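## Séance 8 : montrer une tâche au robot

Bonjour à toutes et à tous ! Avant de toucher aux bras, relisez tranquillement le chapitre sur la téléopération (les deux premières sections suffisent, le reste attendra).
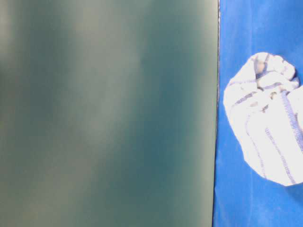 *Trasanville, mars*

Nous laissons de côté le guidage à la main, vu avec Mahfuz Sivakumar, et nous passons au pilotage à distance. Vous menez deux bras à la fois, et je vous assure que cela demande un peu de patience, surtout avec du tissu. 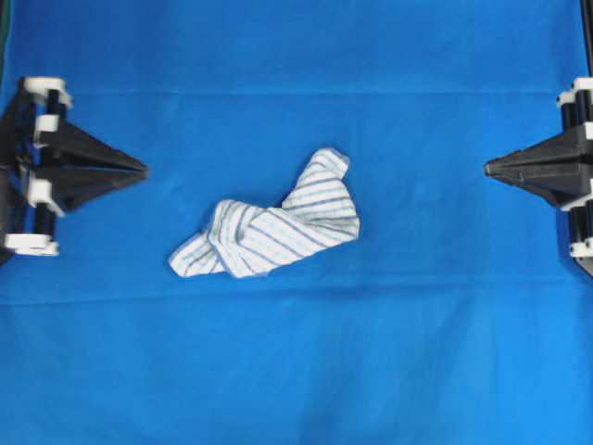

Une bonne démonstration commence avant le premier mouvement, par un moment où l'on regarde simplement ce que l'on va saisir. Prenez ce temps, vraiment ! Avec un torchon en tas comme celui-ci, un coin pointe vers la pince gauche et un pli arrondi remonte vers la droite : voilà déjà deux prises à comparer, et j'aimerais que vous notiez laquelle vous choisiriez.

Pour la tenue à deux pinces, allez doucement. On tend sans tirer, on s'arrête, on respire, puis on reprend. 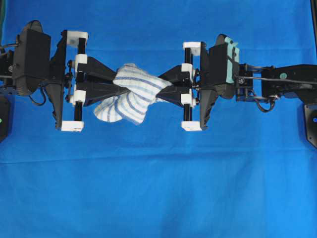

Si vous hésitez en route, ne recommencez pas tout de suite : une reprise propre, filmée jusqu'au bout, nous est souvent précieuse. Le jeu Palby, que nous ouvrirons ensemble après la pause, compte 2 841 démonstrations, dont 181 avec reprise.

Pensez enfin à consulter la vue du poignet, que l'on oublie volontiers au profit de la vue de tête.
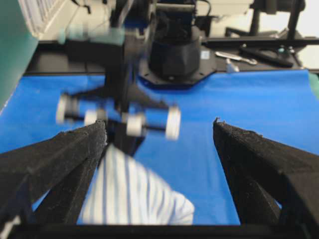 *Fig. 4. Vue du poignet : tissu rayé entre les doigts, second bras en mouvement.*

**À rendre :** une page sur vos choix de prise, à déposer dans le casier Bovard.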